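Rapport d'avancement — Atelier-école de coiffure Urkden
Deuxième période, remis à la fondation Pollock le 12 juin 2025
Rédaction : Catarina Godinho, coordination

Formation. Le groupe compte 12 stagiaires, comme prévu dans la convention. Dix ont validé le module coupe, les deux autres repassent l'épreuve pratique en juillet. Le module coloration a commencé avec deux semaines de retard : le fournisseur Cavero a livré les produits en deux fois et il manquait les oxydants. Les heures perdues ont été reportées sur les après-midi, sans coût supplémentaire.

Stages. Alistair Dow a signé 10 conventions avec des salons de la ville. Deux stagiaires restent à placer. Le salon Dondberg, qui devait en accueillir un, a changé de gérant et ne s'engage plus avant la rentrée. Nous cherchons une solution du côté des salons de Pollock-centre — premier contact pris, pas encore de réponse écrite.

Accueil du public. Les séances à tarif réduit ont permis 46 coupes sur la période, contre 42 à la précédente. La demande vient surtout de personnes en recherche d'emploi, adressées par la mission locale. Lachlan Sutherland tient le planning et propose d'ouvrir un créneau en soirée. Nous attendons l'avis de l'assureur avant de nous prononcer.

Budget. Les dépenses de formation sont conformes au prévisionnel. La ligne énergie est dépassée, celle des déplacements ne l'est pas. Nous demandons l'autorisation de transférer le reliquat des déplacements vers l'énergie. Le détail figure en annexe B.

Locaux et matériel. Le bail a été renouvelé aux mêmes conditions. La fuite du bac à shampooing est réparée, la facture est jointe.
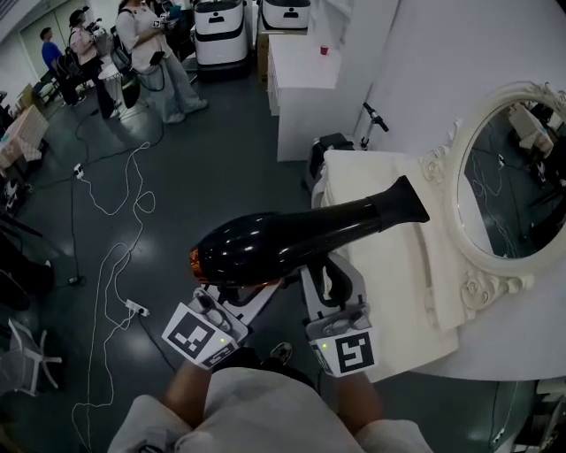 Le miroir ovale

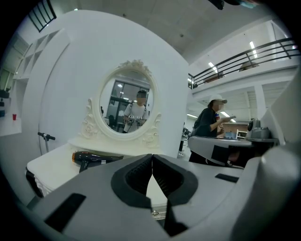 Période suivante. Ruaridh Jardine assurera le module barbe à partir de juillet. Le contrat de Cameron Laing, qui enseigne la gestion, arrive à échéance à la même date et son renouvellement dépend du second versement. Nous souhaitons connaître la date de ce versement avant de rouvrir les inscriptions.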